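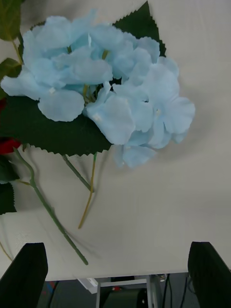 Figure 1. The blue hydrangea on the cloth, seen from the wrist camera.

Sorting artificial flowers with a home-built arm
Project report, second-year workshop module

1. Aim
The aim was to get a low-cost arm to take artificial flowers from a table and put them in a plastic basket, and to do it with parts we could make or buy for the shared workshop in Girnitz. Flowers were chosen as they are soft, they tangle, and no two of them lie the same way. Our earlier project used wooden blocks and taught us very little about gripping.

2. The build
The arm is a Stemero kit with the supplied gripper replaced by our own. Both fingers are black and were printed in the workshop. The first pair had rounded tips and let thin stems slide out sideways, so the second pair was made flatter on the inner faces. The small camera sits at the wrist and looks out between the fingers, which means that both of them show at the bottom corners of every picture. We treated this as useful, as it gives a fixed reference for where the grip will close.

The whole build came to 714 euros. The kit was most of that, at 563. The rest went on filament, a second power supply (the first was too weak for the shoulder motor), cable and the flowers.

The control software is Ivonora, running on an old desktop computer. We wrote the gripping routine ourselves and used the planner as it came.

3. Choosing where to grip
Our first routine looked for the largest patch of one colour and closed on its centre. With a hydrangea this means closing on the petals. They are only fabric, and the fingers squash them without getting hold of anything firm. We changed the routine to look for a stem leading away from the flower head and to line up the fingers on either side of it.

Leaves were the next difficulty. The large serrated leaf spreads out under the bloom and hides the top of the stem, so the routine has to work from the lower part, where the green or tan is clear against white.
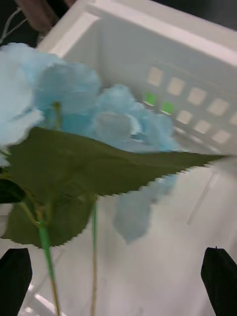 4. Crossed stems
The planner treats each stem as a separate object. Where two stems cross, it has to decide which piece belongs to which flower, and in Figure 2 a long green stem runs diagonally over the hydrangea's main stem. Colour helps a little, but the main stem itself changes from bright green to thin tan further down, and our early version read this as two stems.

We now follow the line through the crossing and ignore a change of colour if the direction stays the same. The Değirmenci method from the course notes was also tried – it was too slow on our computer.

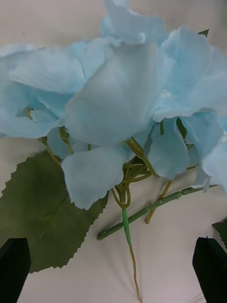
Figure 2. Crossing stems below the flower head.

5. Testing and remaining faults
We planned 100 attempts for the final test and completed them over 2 evenings in March. The log records the grip point, the finger opening and the result of each one. Most failures were in the gripping stage. A smaller group came from the planner choosing a path too close to the basket rim.

The wrist cable still needs a better clamp, and the finger opening should be set from the stem width instead of a fixed value. The files for both pairs of fingers are on the workshop computer, in the folder with the wiring diagram.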